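Workforce Training Office, Cever Technical College
Shared notebook, certificate redesign
Aug 10, 2024
Entry by Kalliopi Kolev. Present: Arben Dimitriou, Dalva Queiroz, Amra Spahić. Ankica Todorova sent comments in writing.

1. Enrollment records

The noncredit file was reconciled against the registrar's list this morning. The corrected total is 3,088 students across all short courses. The earlier figure counted students twice when they moved from a noncredit section to a credit section in the same term. Of the corrected total, 461 completed a certificate and asked for the credit to be applied toward a degree. The remaining records have not been sorted by reason for leaving, and no conclusion should be drawn from them yet.

Dalva Queiroz will keep the old file unchanged under its original name. All later work is to use the corrected one.
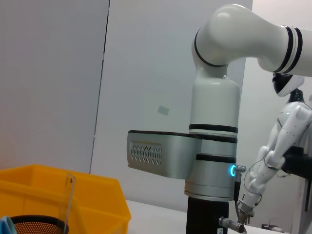 Arm with blue status light, white tabletop.

2. Crosswalk of course hours

The group compared the hours in the Teixeira evening sequence with those in the two-year program. Three courses match closely. The fourth, Industrial Controls II, is longer in the evening version but leaves out the unit on technical writing. Arben Dimitriou proposed that the unit be offered as a separate short module so that evening students do not repeat the full course. Amra Spahić asked whether the state would accept a module of that length for funding. The question is open. She will write to the district office and record the answer on this page.

Comments from Ankica Todorova, entered as received: the crosswalk should list the instructor of record for each section, and the math requirement should be stated in the same words in both catalogs. Both points were accepted.

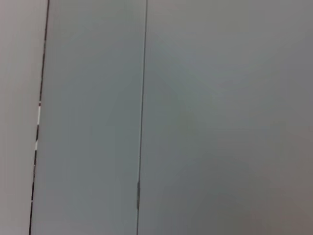
CEVER, December

Note carried over from the winter planning file, copied in so that the two records stay together. Employers at the Zivholm meeting asked for shorter courses and for start dates outside the fall and spring terms. The college agreed to study a start every eight weeks. Provanine offered to release up to 700 paid hours for employees attending class during the workday. The offer was made orally and a letter was requested.

Comment added today: the letter is not in the file. Kalliopi Kolev to follow up.

3. Eight-week terms

A draft calendar was reviewed. The main difficulty is financial aid, which is still paid out on the long-term schedule. A student who starts in the second block would wait several weeks for the first payment. The book loan fund now holds $1,000 and cannot cover a full section. Raising the fund was discussed without a decision.

Advising is the second difficulty. The present staff can meet each new student once before classes begin if there are two start dates per year. With more start dates, group orientation would be needed for at least the first meeting. Amra Spahić prefers to keep the individual meeting and move the placement test online. Arben Dimitriou disagrees, on the ground that evening students have asked for help with the test in person.

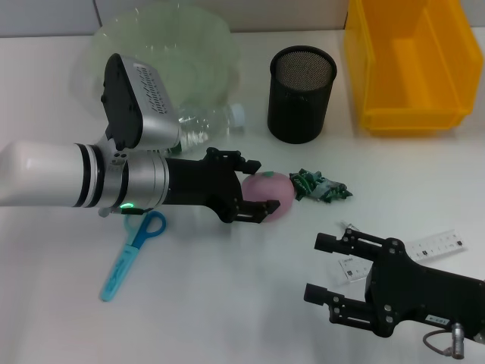
Two arms at the white table; pink ball between the gripper fingers at left.

4. Open items

Funding answer on the writing module (Spahić).
Provanine letter (Kolev).
Instructor names for the crosswalk (Queiroz).
Revised calendar with aid dates marked in a separate column (Dimitriou).

Catalog wording for the math requirement is to be drafted by Ankica Todorova and entered here before it goes to the curriculum office. Pages from the old binder may be discarded once Dalva Queiroz has initialed the copies.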